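3.2 A tarefa das latas

Confesso que a escolha das latas foi minha, e que a turma reclamou bastante no começo (o Radu Stanciu queria xícaras, a Waraporn Hemmin queria qualquer coisa que não rolasse!). Mas lata é barata, tem tamanho padronizado e todo mundo do clube sabe dizer, só de olhar, se a pega ficou boa ou ruim. Para a disciplina de Projeto II isso contou muito, porque a rubrica da Pronthorpe pede um critério de sucesso que um aluno do primeiro ano consiga aplicar sozinho.

Treinamos com as latas deitadas. A política, que apelidamos de Peko, recebe a imagem do punho e decide quando fechar os dois dedos. Gravamos 245 demonstrações por teleoperação e descartamos 146, quase sempre por hesitação do operador, o que doeu um pouco... A Figura 2 traz a vista do punho, com a lata verde presa no sentido do comprimento entre as almofadas verdes e as outras latas deitadas na ponta do trilho curvo.
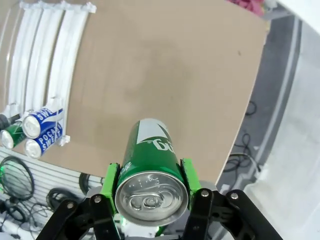
3.3 Arranjo e protocolo

Para as latas em pé usamos um expositor branco de três canaletas sobre a mesa, e aí a conversa muda: as divisórias são transparentes e a câmera do punho quase não as enxerga. Foi ideia da Waraporn acrescentar a vista fixa, que mostra o expositor inteiro e também quem está atrás dele com a bandeja preta. Gosto muito dessa vista, confesso, dá para conferir de uma vez só a ordem das latas nas canaletas e a lata de Pepsi de pé na bandeja.
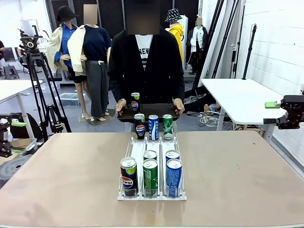
Materiais e dados

Os rótulos foram anotados por mim e pelo Radu no Kabbaj, o programinha que o clube escreveu em janeiro (ainda trava quando a sessão é longa, aceitamos ajuda!). O conjunto final tem 1560 trechos curtos, cada um com a vista do punho e a vista fixa sincronizadas. Quando nós dois discordávamos sobre uma pega, valia a nota mais baixa, e a discussão ficava registrada no campo de comentários.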